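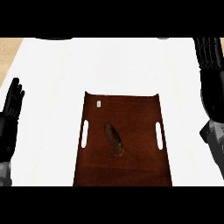 Two-arm sim, tray pick — grasp slips on lift
Started by hesel_bench

hesel_bench
Simulating before I wire the real arms in the garage. Step is 4 ms, friction at default. The fingers close, then the item creeps out during the lift.

varnov40
Halve the step first. Contact solvers drift at 4.

D. Munasinghe
Disagree. Default friction is too low for a rounded item. Raise that and leave the step alone.
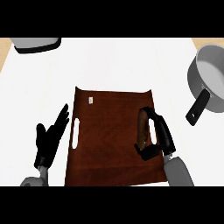

Grernness Shared Workshop — Robotics Group

hesel_bench
Right hand has the item between the fingers, left arm is parked by the board. Solver iterations are at 40.

varnov40
40 is plenty. It's the step.

D. Munasinghe
Log the contact forces before changing either. I had the same creep in May and it was friction.

hesel_bench
Will log some 700 lifts overnight and post the file.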